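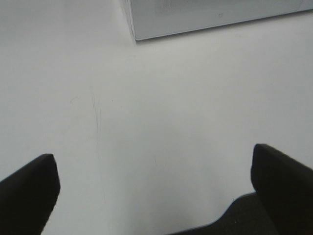 How to Get Candle Wax Out of a Tablecloth

Put the spoon down. Scraping warm wax only introduces it to more of the cloth.

1. Lay ice cubes in a bag over the spill until the wax turns hard, then flake it off with a dull knife.
2. Put paper towels under and over the stain and press with a warm iron, no steam. Swap the towels as they soak through. You will use more than you planned.
3. Dab any leftover color with rubbing alcohol, testing a hem first.
4. Wash as the label says and air dry.

Red candles may need a second round, or a fruit bowl.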